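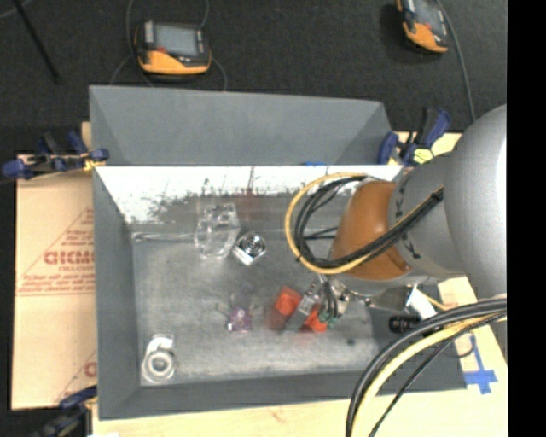 Grey bin on a pale wooden work surface.

Cadorwood bench top review: a good plain slab that needs more oil than you expect

Posted 07/02/2021 by Peadar Dunne

I have had the Cadorwood top since August, which is long enough to have spilled most things on it. It replaced an old door on trestles. The door was free and did the job for years, but it had a panel in the middle that everything rolled into, and in the end I got tired of working around it.

Cadorwood sell the top on its own or with a pair of steel leg frames. I bought the top for £153 and put it on a frame I already had. Delivery was extra and depends on where you live. Mine came on a pallet and was left at the kerb, so have a second person ready. I asked Gerrit Van der Linden from next door, and the two of us got it indoors without much trouble, though the turn at the bottom of the stairs took a few goes and some paint off the wall.

Size and weight

The longest size they do is 207 cm and that is the one I have. There are two shorter ones. All three are the same depth, which is enough to lean on with both elbows and still have a row of jars along the back. I would have liked it slightly deeper, but then it would not have gone through the door.

It is heavy. The leaflet says the top will carry up to 100 kg on their own frame, and I have no reason to doubt it. I clamp a vice to the front edge and put a fair bit of weight on it with no sign of sagging in the middle.

The finish

The top arrives sanded but bare. The leaflet says to give it two coats of oil before use. I gave it two and the second was gone by the next morning, soaked straight in. I gave it two more, and it wanted a fifth along the ends. Allow for this when you work out the cost, as oil is not cheap and the small tin they send with the top only did one side.

The sanding itself is decent on the top face and poor underneath. There were rough patches near the back edge that caught on my sleeve, and I went over them by hand. The corners are square and quite sharp. I rounded mine off with a block, and if you have small children I would do the same.

For oil I used Esier hard finish, in the clear version, put on with a rag. It smells strongly for a couple of days and then doesn't. Hang the rags out flat to dry before you throw them away. Esier also do a tinted one, which Sarita Nigam used on hers. She says it hides marks better, but it came out more orange than the card in the shop. I have seen it and I agree with her.

Fixing it down

There are no holes underneath, so you drill your own. I marked mine out from the frame, drilled short pilot holes and used eight screws with slotted brackets. The slots matter. A solid wooden top moves with the seasons, and if you fix it tight all the way across it will either cup or split. Cadorwood mention this in one line at the bottom of the last page, after the care instructions. It should be on the front.

Mine did move a little once the heating went on. There is now a slight rise towards the back left corner, which I can feel with a straight edge but can't see. It makes no difference to anything I do there.

Living with it

Tea rings wipe off if you get to them the same day. Black coffee left a mark that took a light sanding. Wood glue lifts off with a scraper once it has set hard, and doesn't leave much behind. Superglue does leave a mark. I dropped a chisel on it in the second week and there is a dent, as you'd expect.

The surface is not slippery, so paper stays where you put it. On the other hand, plastic boxes don't slide across it as easily as they did on the painted door, so I tend to lift them.

It is also quieter than the door was. Hammering on the door set off everything on the shelves. The new top makes a dull thud and that's the end of it.

Compared with the Trirkville

Before buying I looked at the Trirkville top, which costs £20 less and comes already lacquered. Subira Wanyama has one in her sewing room and let me try it for an afternoon. It is smoother and it looks smarter. For cutting out fabric I would choose it. The trouble with lacquer is that once it is scratched through you have to strip the lot to mend it properly, and I scratch things. With oil you sand the bad bit, wipe some more on and carry on.

The Trirkville is thinner as well, and I could feel some bounce when I pressed on the middle. With a centre leg it might be fine.

After-sales

One of the brackets I ordered from Cadorwood had a bent slot. I emailed and got an answer from Teguh Wattimena, who sent a replacement without asking for photographs or the old one back. It took nine days to come, which was slower than the top itself. The bag it came in had two brackets in it, so I have a spare.

Good points

Solid and heavy, with no bounce
Easy to repair at home
Top face well sanded
Fair price for the length

Less good

Needs four coats of oil at least
Rough underneath
Advice about wood movement is buried in the leaflet
Kerbside delivery only

Who should buy it

Anyone who wants a bench for general work and doesn't mind an evening or two with a rag. If you want to use it the day it comes, get the Trirkville, or pay a bit more for something ready finished. I would buy the Cadorwood again – in the middle size, probably, as the long one blocks half the socket behind it and I have had to run an extension lead round the end.

Four stars out of five.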